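Workshop notebook, cell 5, Gruvisari plant
March, started writing 07:40

Gripper is back from repair, both fingers changed. Mounted it before the morning people came. Torque on the finger screws checked two times, the second time by Echeverría, as she doesn't trust my small wrench. She has right.

The main subject today is not the gripper. The sorting bench will go over to the arm after the summer stop, and we must decide what the three sorters do then. I write down what was said so we don't have the same talk again in May.

Present: Tatsuya Hoshino (shift lead), Echeverría, me. Evville office on the telephone for the first part.

Tatsuya says the hands are tired, and he is glad if the arm takes the discs. By his sheet one sorter lifts and turns 3210 pieces in a shift. But he doesn't want that people only stand and watch a screen. He tried this at his former work and after two weeks they were more tired than before. His proposal: each person has the arm for half of the shift and the inspection table for the other half, and the changeover is at the lunch break.

Evville wants one person per two cells. We said no for now – first we need to know how often the arm calls for help. In the last dry run on the old program it was 13 calls in 200 picks. That is too much for one person who also has another cell to look after. To be measured again with the new fingers.

Echeverría asked who is allowed to change the grip width. Today it's only me. If I am ill, the cell stands still. Decision: Tatsuya and one sorter from each shift learn it, on paid time, not in the break. I prepare the training in the simulator, so mistakes cost nothing.

14:15. Worked on the training world. Gullex (our nickname for the simulated cell) loads without errors now. I kept the brick wall from the old world file, the sorters can use it for orientation when the view turns.

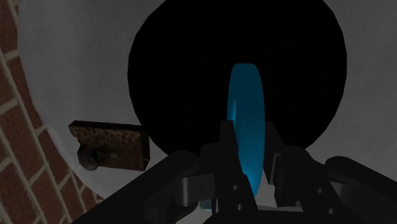

Gullex, grip on the blue disc, disc on edge. Brown block at left.

Against the black circle the disc is easy to see. Against the white I'm not sure, must try with lower light. The brown block is for the second exercise, where the trainee has to choose a wider grip.

To do:
– ask Evville for the written text about pay during training
– shorter names in the menu, Tatsuya finds them confusing
– repeat the pick run with new fingers, same speed as before
– order spare finger screws, the box is nearly finished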